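Re: [records] Property logs, Staren store, numbering after January

Lieven Baert wrote:
> The Staren list gives 220 sealed bags for the burglary series. I get
> 102 entries under the old prefix and cannot match the rest. Were
> bags renumbered when the case passed to Gistero police?

Yes. Gistero reopened the log under its own prefix and kept the old number in column 12 of the export. If your copy stops before that column, you have the short version, and the join will fail on everything logged after the transfer.

Two points on the short version:

1. Items returned to owners are dropped from it. The full log keeps them with status R.
2. Search warrant numbers are cut to the last 2 digits, so separate searches at Cabello look like one.
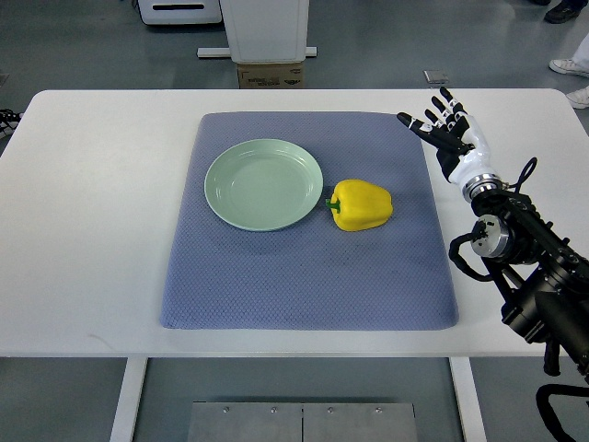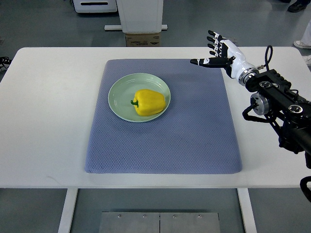 Plate on the mat, both shots.

For the court bundle, cite the old number first and the Gistero number in brackets. The clerk rejected the reverse order in the Rusteck case and we had to refile the whole schedule.

I can send the full export as plain text. It has no names or addresses in it, but please keep it off the public archive until the hearing has been listed.

On your other question, the store closes the log at 4 pm. Anything brought in later carries the next day's date.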